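Household Chore Readiness Checklist, with Inspector's Comments
Skilten Home Robotics Trials, Trumau test rooms
Software build 771
Filled in by: Tania Marikar
Date: 2018-11-16

Before I get to the items, a word to those of you at Egan who are getting this form for the first time. The question you sent over was a simple one (can the machine do the chores yet?) and I wish I had an answer as short as the question. We work in simulated rooms first, for every chore, and a machine only moves on to a real kitchen when it has passed all of section A and most of section B. So please read the marks as "ready to try for real" and go easy on it where it isn't!

Marks used: PASS, PASS WITH COMMENT, HOLD, NOT CHECKED

SECTION A. MOVING SAFELY

A1. Speed drops near furniture legs.
PASS. I was pleased with this one. The last build went at chair legs as if they were tall grass, and I had a long list of complaints ready that I didn't get to use.

A2. Stops on command, from any room.
PASS. Tried from the kitchen and from both dining areas.

A3. Stops on command while holding something.
PASS WITH COMMENT. It stops, but it takes a moment to decide what to do with its grip. I would like the grip held firm until a person says otherwise. Trokico's people have the note and have promised to look at it in November.

A4. Backs out of a tight corner without turning in place.
HOLD. It got out, with a good deal of shuffling back and forth. My grandmother parked her car the same way and she always made it too, but she wasn't carrying soup.

A5. Arm folded before travel.
PASS.

SECTION B. CHORES

B1. Clear a table: cups and dishes.
PASS WITH COMMENT. Cups are good now, and I do mean good. Shallow dishes are still hit and miss, and it likes to come at them from the rim when I would much sooner see it slide in from the side.

B2. Clear a table: knives and other thin, flat things.
HOLD. Thin things lying flat on a tabletop are the hardest part of clearing up, and I'd ask that no real blade be used for this item until it has passed 44 runs in a row. Please don't shorten that, however well the morning is going.

B3. Leave alone what isn't part of the chore.
PASS WITH COMMENT. A stuffed toy or a vase may well live on a table, and a person knows that without being told. The machine has to be told. Once told, it remembered.

B4. Tidy a kitchen counter without knocking over bottles.
HOLD. Tall bottles near a wall leave very little room for the fingers. Bowls and lidded pots went better.

B5. Lift and set down a kettle (empty).
PASS. Handle found on the first try. Filled kettles are not to be attempted under this form.

B6. Push chairs in.
HOLD. Folding chairs confuse it. It pushes the seat and the whole chair wants to go sideways.

B7. Open a cabinet with recessed pulls.
HOLD. I've had more letters about this item than any other, so let me be plain: knobs yes, bar handles mostly, grooves no. There is so little for a finger to catch on.

B8. Open and close a refrigerator.
NOT CHECKED. Ran out of day, I'm sorry to say.

SECTION C. BEFORE A REAL HOME

C1. All of section A at PASS. Not yet, see A3 and A4.
C2. Run log complete and readable. PASS, with 2,489 entries, and I have read over 771 of them with my own tired eyes.
C3. A second inspector has signed. Open.

Next check: repeat A3, A4, B2 and B7 on the new build, and B8 for the first time. If Egan would like to sit in, please do come, there is always coffee and I'm glad of the company.

ROOMS

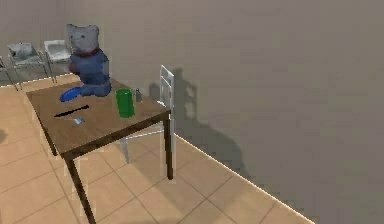
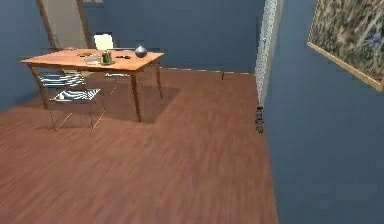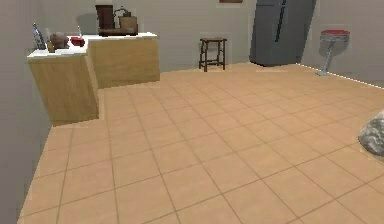
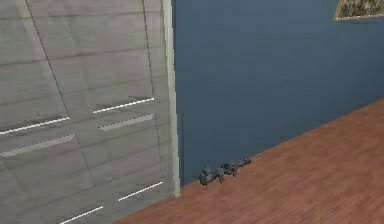
Simulated rooms, Trumau set. In order: table for B1 to B3; table and folding chairs for B6; kitchen for B4, B5 and B8; cabinet for B7.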